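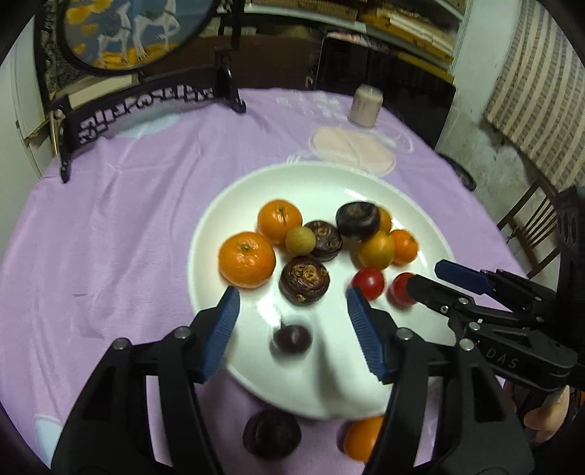
Fruit plate on the lavender cloth, round table.

INVENTORY

The schedule of contents for the Pritchard house ran to 323 lines. Chiamaka Ekpo had reached line 60 by the time the kitchen clock read three in the afternoon, and the clock was line 29.

Procedure was simple. Each item got a line, a condition code, and a value. Code A meant as new. Code B meant wear consistent with use. Code C meant damage, to be described. Consumables were excluded under section 3 of the Winance manual, which defined a consumable as any article expected to be used up within one year of the date of loss or transfer.

She entered the table: round, B. She entered the tablecloth: lavender, faint white printed pattern, B. She ran her palm over the pattern to test for scorching and found none. She entered the plate: white, large, A.

The fruit was a consumable. It did not get a line.

She went on to the dresser, which had a sticking drawer and took a C. In the drawer were bills from Jomberg Heating, a ball of string, and a card in blue ink, in a slanting hand. The card said: Mandarins on the left. Tomatoes by the window side. Plum last.

She looked back at the plate. The mandarins were on the left. Two small red tomatoes sat at the right front, and a dark plum was near the lower center.

The manual covered sets. A set was a group of articles whose value depended on their being kept together, and it was entered on a single line, with the arrangement noted if the arrangement was material. The usual cases were chess pieces and dining chairs. Section 3 took precedence over the rule on sets. She checked this twice.

The nephew came in from the yard at twenty past and asked whether he could have a mandarin.

"They're excluded," she said.

"So yes?"

"So I have no instruction."

He considered the plate for a while with his hands in his pockets. Then he took the jacket off the back of the chair — line 58, B — and said he would get something at Pindier's on the way home.

When his car had gone she opened line 61 and typed: Plate contents, arranged. The form required a code. She left the field blank, and the form would not save. She entered A. For value it would accept any whole number, including zero, and she sat down at the table to think about that before starting on the hall.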